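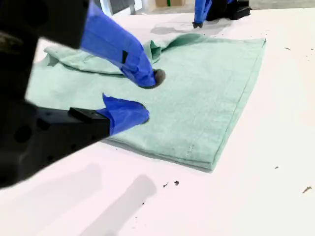
Week 5: When is a grasp a grasp?

Okay, so last week we left the arms waving around in free space, which is the easy part. This week they get to touch things, and our thing is a towel. I love towels for teaching. A wooden block either moves or it doesn't, but a towel dents, bunches up, slides under the finger and hands you a different shape every time you look at it!

Start with what the planner knows. In Limo (our control stack, you installed it in August) a grasp is a pose, an opening width and an approach direction. All three come from perception, and perception likes edges and corners. Look at the hem on the right side and the one along the bottom: straight lines, a crisp corner where they meet, pale green on white. Your detector will be very happy there. Now look at the crumpled flap toward the upper left. Is that an edge or a fold? From a single color view I often can't tell myself, and the corner detector I wrote for this course gets it wrong a lot.

Then there's contact. The gray pad on the upper finger is pressing a small dimple into the terry. If you only check height above the table, you'll call that "touching the table" and stop too early or too late, depending on how thick you assumed the cloth was. And look at the bottom edge, where the cloth is doubled. Same towel, different thickness! So please don't hard-code one number for it (I did, in the first version of the Divska exercises, and people were still finding it 2 years later).

What I'd like you to do instead is write the grasp as a little state machine with 6 states: approach, touch, press, close, check, lift. The check state is the one everybody skips. Close the fingers, compare the width you asked for with the width you got, and if they match exactly you're probably holding air.

One more thing on perception. Shadows from the gripper fall on the table as soft gray diagonals, and a lazy threshold will add them to your towel mask. Mask on color first, brightness second.

For next time: read the Öberg notes on contact detection, run the Plilcombe logs through your check state, and bring me 3 cases where it gave the wrong answer. Ugly plots are fine.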